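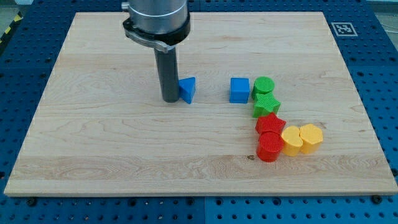 Open Afternoon at the Mostero Laboratory

The Mostero Laboratory opened its doors to members, partner schools and local residents in October, and was pleased to receive 264 visitors in the course of the afternoon. Guests were welcomed by the Head of Laboratory, Dr Shagufta Abbasi, who spoke briefly on the work of the past year and thanked Olatunji for its continued support of the building.

The tabletop pushing demonstration drew the largest audience. The arm used for this work carries a plain upright rod in place of fingers, and moves coloured blocks across a wooden board by pushing them. The blocks include cubes, cylinders, stars and hearts, and the task is set in ordinary words, such as "move the blue triangle next to the blue cube". Ekene Nnaji, who leads the project, explained that shapes of this kind slide and turn in ways that are hard to predict, particularly where several are touching. The group has so far recorded 803 sessions at the board.

Visitors were invited to propose instructions of their own, and a number of younger guests returned to the table more than once. Questions afterwards dealt mainly with safety, the cost of parts and the prospects for use in small workshops. Mr Nnaji has agreed to answer in writing those that could not be taken on the day.

Tours of the Serkutier machine hall left at 2 pm and 4 pm and were fully booked. Staff from Ovunness were also present to discuss apprenticeships, of which 5 will be offered next year.

Members who wish to receive the written answers, or to arrange a group visit in the spring, should contact the Laboratory office on extension 2192.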